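INT 214 Commercial Interiors: Materials and Specification
Handout 6: Worktop and casegoods surfaces for staff kitchens and break areas

Reading for this unit is Vasconcelos, chapters 4 and 5. Bring the Lirkden sample folder to the tutorial.

6.1 Scope

The handout covers horizontal surfaces in shared food areas of offices, clinics and campus buildings. Upholstery was dealt with in Handout 5. Vertical cladding is mentioned only where it meets a worktop.

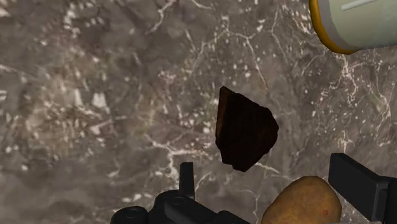
Page last changed: April 18, 2025

6.2 Surface families

High-pressure laminate: decorative paper and kraft layers bonded under heat and pressure. Colour range is wide and cost is low. The weak point is the joint, where water reaches the substrate and the edge swells.

Solid surface: acrylic or polyester resin with mineral filler. Seams are bonded and sanded flush. Scratches can be refinished on site. Hot cookware needs a trivet.

Natural stone: marble is calcite-based and etches on contact with vinegar, citrus and acidic cleaners. Sealing slows staining but does not prevent etching. Veining varies from slab to slab, so the specifier approves the slab and not a hand sample.

Engineered quartz: low porosity, consistent pattern. Fabricators must control silica dust during cutting; check the jurisdiction's current rules before specifying.

6.3 Dimensions and joints

Write all dimensions in millimetres. For the Gello staff kitchen exercise, the run is 3,000 long with one sink cut-out. The return is 1,087, measured at the wall and not at the front edge. Mark every seam on the plan. Keep seams clear of the sink cut-out and of any unsupported span — this was the commonest fault in last year's submissions.

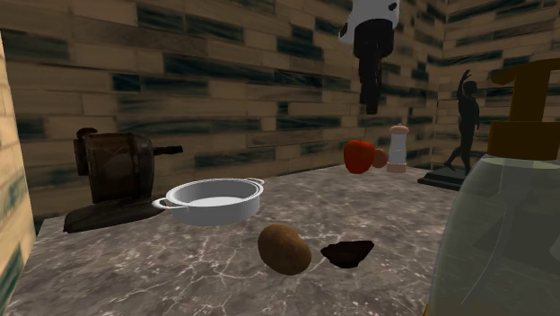 Department of Interior Design and Facility Planning

6.4 Walls behind the worktop

State the finish, the fire classification and the cleaning method. Textured plank finishes hold grease in the grooves and should stop above a smooth upstand. Allow a flexible sealant joint between worktop and wall.

6.5 Assignment

Prepare a one-page finish schedule for the Flellel clinic break room. Include product family, thickness, edge profile, maintenance notes and the party responsible for site measurement. The centre-line drawing is issued by Orestis Sarantis. Questions about the schedule template go to Maiara Lins. Submissions are due in July — the exact date is on the course calendar.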